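3.2 Two-handed demonstrations

We were excited by how quickly people took to the hand-held grippers. Each demonstrator held one in each hand and worked at a single table with a mug and a blue cloth on it, along with a few objects that play no part in the task. Yetunde Lawal wrote the protocol, and the Tiltholm set now holds 281 demonstrations, 10 of them kept back for testing. Marker cubes on the grippers let us recover how the hands move relative to each other, and that turned out to matter a great deal in Section 5! 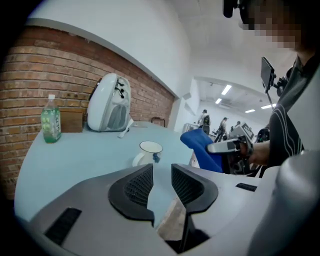
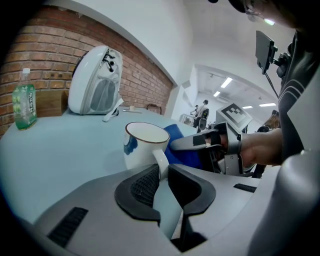
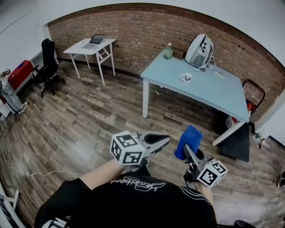
Figure 4. Mug and cloth demonstrations with hand-held grippers, from three viewpoints.

© 2024 Pitoseck. Contact: Yetunde Lawal. Back to top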